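The Last Gear Is the Hard One

Every year or so somebody asks me whether the machines are ready to take over the dull work yet. They mean different things by it. My sister means laundry. The people I used to work with at Flescombe mean the sub-assembly benches, where gears go on plates and plates go into housings all day long. My answer to both is the same. Some of it, on a good day, with a person nearby.

I spent 20 years on shop floors, the last stretch of it at a gearbox plant in Zirkville. We had automation the whole time. There were feeders, presses and a palletizer that would run all night if you kept it greased. What we didn't have was anything that could do the small hand jobs between the big machines. A worker picked a gear out of a tray, turned it so the bore faced down, set it over a post, felt for the teeth to line up with the next one, and pushed. It took a few seconds. A new hire could do it by lunch.

That job is a good test of where things stand. It looks like nothing. But if the gear is tilted a little, it jams on the post. If the teeth sit tip to tip, it won't drop, and you have to give it a small twist. A person does that twist without thinking. The fingers notice that the part hasn't seated and they correct. For a machine, all of that has to come from somewhere, either a camera looking past its own gripper or a force reading at the wrist. Both are better than they were when I started. Neither is as good as a thumb.

Two-armed setups are where I would put my money. A single arm needs a fixture for everything, and fixtures are what kill the budget on short runs. With two arms, one can steady the plate while the other places the part, the way we do it. The trouble is that two arms also get in each other's way, and their cables get in the way of both.
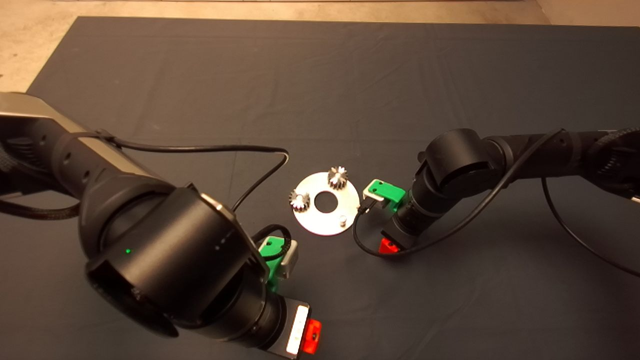 Ya-wen Lam read a draft of this and wrote back that I was asking the wrong question. In her view it doesn't matter if a robot is slower than a new hire at seating a gear, so long as it can do it at three in the morning and stop safely when it can't. She would take a machine that gets most of them right and sets the rest aside in a bin. Her line at Ogola already works that way with inspection, she said, and people got used to the bin within a month.

I think she is right about inspection. I'm less sure about assembly. A part set aside at inspection is still a whole part. A gear forced onto a post crooked can scratch the shaft, and then you have a scrapped plate and maybe a noisy gearbox that got through. We had a bad batch one November, 1,325 units, and every one had to be opened up again. That was human error, a worn tool that should have been changed. I bring it up to show what a small mistake costs when it repeats. Machines repeat very well.

So I would want to see the number before I signed for anything. A demonstration is fine, but show me 500 in a row on parts from an ordinary tray, with a little oil on them and the lights the way we keep them. Drutano, the last outfit that pitched to us, showed 4 in a row and then wanted to talk about leasing.

As for the house, I expect it to take longer. A plate with posts on it is at least the same plate every time. A sink full of dishes is different every night. Towels have no fixed shape at all. My sister's kitchen has a drawer you have to lift and pull at the same time, and I would like to see that in a training set. Folding shirts on a clear table is coming along. Getting the shirts out from under the bed is another matter.

None of this means the work should stop. Ka-ming Tam and I have argued for years over whether hand assembly is worth saving as a job, and I come down closer to no than I used to. It wears out wrists. I have the scar from the carpal tunnel surgery. If a pair of arms can take over the gear bench, they're welcome to it, and I'd rather the plant bought them a year late and working than a year early with a technician standing next to them all shift.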